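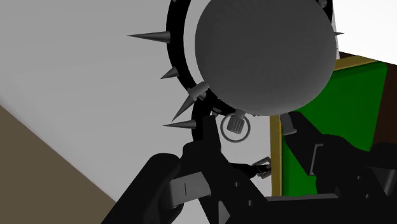

A reader in Lolton wrote in to ask why a party needs a planner at all, when her family has always just baked a cake and moved the couch. Good question. We had the same one.

Search articles Go

What does an event planner do?

An event planner is a person who gets paid to set up a party, a wedding or a big meeting. The planner finds the room, orders the food and makes a list of who has to be where. On the day, the planner walks around with the list and looks worried.

Planners say they save you money. Do they? Sometimes. A planner who books the same hall every month may get a lower price. But the planner has to be paid too, and you should ask whether the fee is bigger than the savings.

Let's try some math. Say a family wants a party for 41 guests. A company called Cadeo offers to do everything for $3175. Another company, Barroso, says $2084. Barroso is cheaper, right? Maybe. Read the small print. Cadeo's price has the food in it. Barroso's price has the room, the chairs and "a festive mood." You can't eat a festive mood.

Watch out for fancy words

Party companies love big words. Here are a few, with what they often mean:

"Bespoke" means made just for you. Ask what would be different if it were made for somebody else.

"Curated" means a person picked it. Somebody picks everything, even the napkins at the gas station.

"From $10 a guest" means the plainest party costs $10 a guest. Yours probably has extras.

A company called Zoltorar promises "a day without a single problem." No one can promise that. It might rain. Your uncle might sing.

So is it ever worth it?

It can be. If 200 people are coming from far away, somebody has to keep track of them, and your parents may not want to. For a birthday in the yard, we still aren't convinced. Ask for the full price in writing, ask what happens if the party gets canceled, and read the answers before anyone signs.

14 shares 3 comments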